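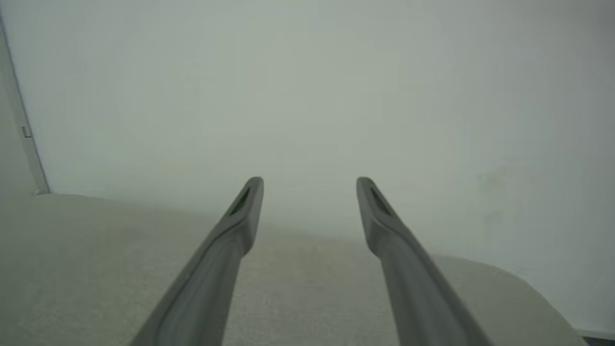 Vrabec Housing Association, Department of Interiors and Common Rooms

FOR RELEASE IN JANUARY

Quiet room in Bukau house opens again with pale fabric and white walls

BUKAU. The Department of Interiors is pleased to announce that the quiet room on the ground floor will be open to all residents from Monday. The walls stay plain white. For the upholstery we selected a light woven fabric from the Cendance range, in gray with a little green inside.

The work cost 3525 euros and was paid from the repair fund. The firm Cliludport made the upholstery in 3 weeks. Before the choice, 105 residents received a letter with small samples of cloth, and 60 of them sent their answer back. The most answers were for the pale one.

"People asked us for a calm room, without pictures and strong colors," said Viera Rusnák, head of the department. "We will hang nothing on the walls this year."

The room can be used daily until 9 p.m. Food is not allowed on the upholstery. Covers can be taken off for washing, and the department will do it every spring.

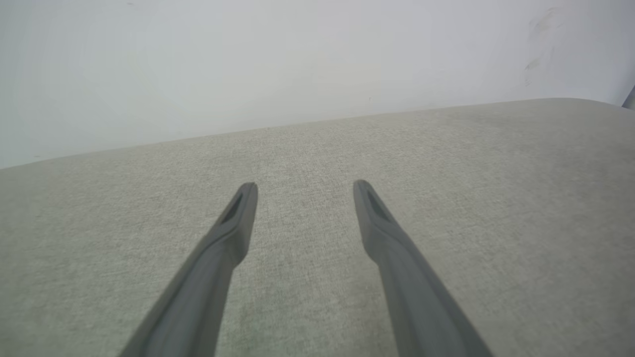
Přemysl Kolář wrote to the department that the darker sample would hide stains much better, and he asks that it is considered when the covers become old. The department will keep his letter for that time.

Questions can be sent to the office in Bukau, to Matúš Danko.

Comments (3)

Ľubomír D.
Is the key still at the office or is it open all day?

reader from 2nd floor
I voted for the pale one and I am glad. Please put also a hook for coats.

Čestmír Zelenák
Every spring is not enough for such a light color. Twice in the year, please.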